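Can I stop the probiotic capsules if I eat fermented food every day?

Posted by Lorena Sepúlveda
Sunday, January 23, 2022

Hello to all. In September my doctor gave me a strong antibiotic for a tooth infection, and after it my stomach was not the same. I had gas every evening and bread became difficult for me. A pharmacist recommended capsules of the Pallow brand, and I have taken one each morning until now. They helped, I think, but they are expensive, and I still have 25 left in the bottle.

Meanwhile I started to make my own sauerkraut. I use one cabbage, which weighed 872 grams the last time, and salt, and I leave it in the kitchen for two weeks. I eat two spoons with lunch. I also drink 200 milliliters of plain kefir before bed.

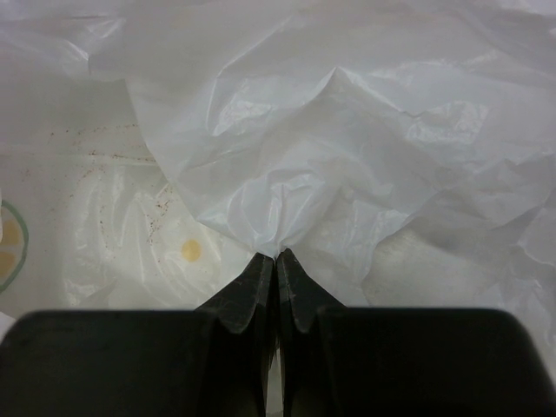
Erko wrote under my first post that two spoons of cabbage is too little to matter, and that I should finish the bottle before I change anything. Maybe he is right. But I would like to understand if the food can take the place of the capsules, or if they do different work. Also, is it a problem to have both on the same day? I do not take other medicine now -- only vitamin D in the winter.

Sperling

I had a similar story after antibiotics, so I can share what my dietitian explained to me. The capsules contain a few chosen strains in a known amount. Homemade sauerkraut contains living bacteria too, but you can not know exactly which ones or how many, and it changes from jar to jar. So they are not the same thing, but for a healthy person who only wants to eat well, food is usually enough.

Both on the same day was no problem for me. When I stopped the capsules I first took them every second day, and I wrote down what I ate and how I felt in the evening. After three weeks I saw no difference and I stopped completely. Please do not heat the sauerkraut, the bacteria die when it is cooked. And if bread is still difficult after so many months, I would ask the doctor about it -- it may have nothing to do with the bacteria.

Jorton

just eat the kraut. my grandmother lived to over 80 and never saw a capsule in her life

Erko

I still say finish the bottle, you paid for it. But go up slowly with the cabbage. I went from two spoons to a full bowl in one day and I had a very bad night.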